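Regrouting a kitchen counter: sealed or unsealed?
Asked 7 Oct 2021 in Kitchens and Baths

The grout on my tiled counter has gone brown near the stove. I scrubbed it with baking soda and it came back in a month. The tile itself is fine. Do I have to dig all the grout out, or can I put new grout over the old? And does it need sealing afterward? I have 39 feet of joint to do and would like to do it once.
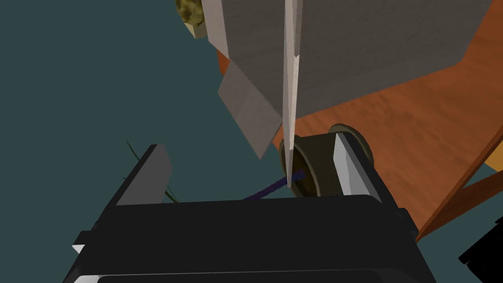 A short, cup-like cylinder

Declan Ó Néill
You can't go over the top. New grout needs depth to hold, and a thin skin will flake off. Rake the joints out to at least two-thirds of the tile depth. An oscillating tool with a grout blade is quick, but go slowly near the edges – one slip chips the glaze. Vacuum well, dampen the joints, then pack the grout in with a rubber float held at an angle. Wipe diagonally so you don't pull it back out.

Cement grout needs a sealer once it has cured. Check the bag for the time. Epoxy grout doesn't need one, but it sets fast and is hard to clean up, so mix small batches.
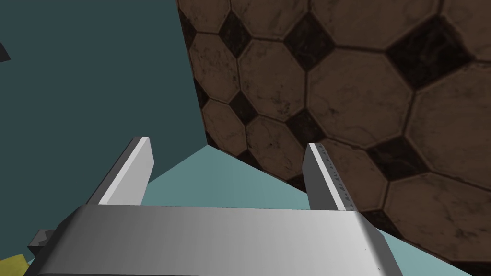 Prokik1747
just use a grout pen, took me 4 minutes

Hedport
The pen wears off next to a stove. I tried it in July and was back to brown by the end of summer. Agree with Declan on raking it out. I'd also pick a medium gray this time – white never stays white on a counter. Where the counter meets the wall, use matching caulk instead of grout or it will crack.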